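How to mark out and run an indoor target game for a rainy afternoon

Square Toss is a throwing game for two to six players. It needs a table, a roll of tape and some small foam cubes. It was played at the Irnerholm summer playscheme for years and the rules below are the ones used there, with a few changes made since. A full game takes less than half an hour, including setting up.

What you need

A table with a flat top. A kitchen or dining table is fine. Avoid glass, as the cubes slide too far.
Black cloth tape or low-tack masking tape, up to 25 mm wide.
Small foam cubes in different colours, one colour for each player.
A tape measure or long ruler.
A pencil and paper for the score.
A second, shorter strip of tape for the throwing line on the floor.

Foam cubes are sold in bags for craft and for maths lessons. A bag of 200 is far more than you need, but it is often cheaper than buying a small set. Wooden cubes bounce and will mark the table. Sponge cut up with scissors works if you can get the sides straight.

Check the table first

Wipe the top with a damp cloth and let it dry fully. Tape will not hold on crumbs or polish. If the table is waxed or oiled, stick a short piece of tape underneath, leave it for an hour and peel it off. If it takes any finish with it, tape the target to a sheet of card instead and fix the card down with a little reusable putty at each corner.

Do not leave tape on a varnished table overnight, particularly in July or in a room that gets direct sun. The glue softens and is tedious to get off.

Marking the target

1. Decide how big the square should be. For adults and older children the inside should be a little over twice the width of a cube. For under-sevens make it four times the width.

2. Cut four strips of tape, each a bit longer than the side you want. Tear-by-hand tape gives ragged ends, so use scissors.

3. Lay the first strip and press it down from the middle outwards. Lay the second at a right angle to it, using the corner of a book as a guide.

4. Add the other two strips. Trim the overlaps at the corners, or leave them if the table is a good one and you do not want a blade near it.

5. The square does not have to line up with the table edge. Turning it makes the corners harder to judge from the throwing line, and most groups prefer it that way after a game or two. Leave the inside bare. 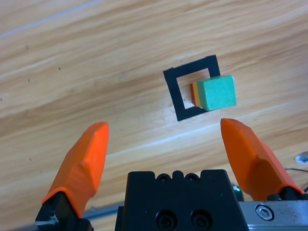

Setting the throwing line

Measure 800 mm back from the near edge of the table and put the second strip on the floor there. Younger children can stand right up against the table. Anyone over about twelve can move a full pace further back if the scores are getting too high.

Keep the area behind the target clear. Cubes that overshoot go a long way on a hard floor, and a blanket hung over a chair at the far end of the table saves a lot of fetching.

How to play

1. Each player chooses a colour and takes the same number of cubes. Four each is usual. Three is enough if there are six players.

2. The youngest player goes first. Throw underarm, with both feet behind the line.

3. Players take turns, one cube at a time, until all the cubes have been thrown. Cubes stay where they land. Knocking another player's cube is allowed.

4. Score the round only when every cube has been thrown.

5. Clear the table. The player with the lowest score starts the next round.

Scoring

Cube fully inside the tape: 5 points.
Cube resting on any part of the tape: 2 points.
Cube on the table but outside the square: 0 points.
Cube on the floor: take off 1 point.
Cube resting on top of another cube: double the points it would have had on the table underneath.

To settle an argument over whether a cube is touching the tape, look straight down on it. Looking from the side makes a cube seem further over than it is. If the players still cannot agree, it scores 2.

First to 50 wins. If two players pass 50 in the same round, the higher score wins. If they are level, each throws one more cube.

Variations

Pearce rules. Named after the hall where they started. The square is worth nothing until a player has landed one cube on the tape. After that, normal scoring applies for that player for the rest of the game.

Long game. Add the scores of the whole group together and keep a running total over a week or a holiday. Divina Pangilinan's group in Drunum set themselves a target of 2,000 and finished on 3,679.

Quiet version. Players place a cube at the table edge and flick it with one finger. Use this where people are asleep upstairs. Scores are the same, but there is no penalty for the floor.

Two squares. Mark a second, smaller square behind the first. It is worth 10. Dexter Fajardo suggested putting them far enough apart that a cube cannot touch both, which avoids a long discussion about what it should score.

Clearing up

Peel the tape back slowly and low to the table, folding it over on itself. Pulling straight up is more likely to lift the finish. If any glue is left, rub it with a dab of cooking oil on a soft cloth, wait a minute, then wipe with warm water and washing-up liquid.

Foam cubes can be washed in a net bag by hand in cool water. Squeeze them in a towel and leave them on a rack. They take a day to dry right through and should not go back in a closed tub before then.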